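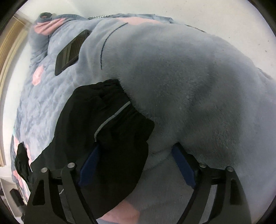
Clumenard is a home textiles firm with a showroom and finishing works on the Ivgate estate, and it opens to the public twice a year. I went to the February 2025 open day, mainly to look at throws before buying two for the spare room. The first room is laid out with made-up beds, and you are allowed to handle everything. I liked the light blue plush best. It is thick and dense, with a thin navy line of stitching that curves across it and a narrow grey and white striped trim, and it shows a greyer shade wherever the pile has been pressed down. A crumpled black garment with a thin silver stripe was lying on top of it, over patterned bedding, and the blue looked very pale next to that.

The tour of the works took 52 minutes and started at the back of the showroom. Groups are limited to 8 and you get a sticker with your time on it. Ours was late going in. The cutting room was quiet, with one long table in use, and the guide explained that most of the plush comes in on rolls from a mill called Çetinkaya and is cut, hemmed and trimmed here. Hemming is the noisy part. Ear plugs are handed out at the door and I would take them.

We were shown how a finished throw is brushed, folded and bagged. Someone asked about washing. The answer was a cool wash, no softener, and a shake before drying, as heat flattens the pile.

The seconds shop is at the end. The large plush throw, sold under the name Fena, is £69 in the showroom, and seconds were almost half that. Most had a wobble in the stitching that I had to look for. There was no light blue left by the time we got there, so I bought one grey and ordered the other at full price.

Parking is free but the car park fills early, and the overflow is a muddy field. Tea and a biscuit cost £2. There are toilets in the showroom but none in the works. The next open day is in September.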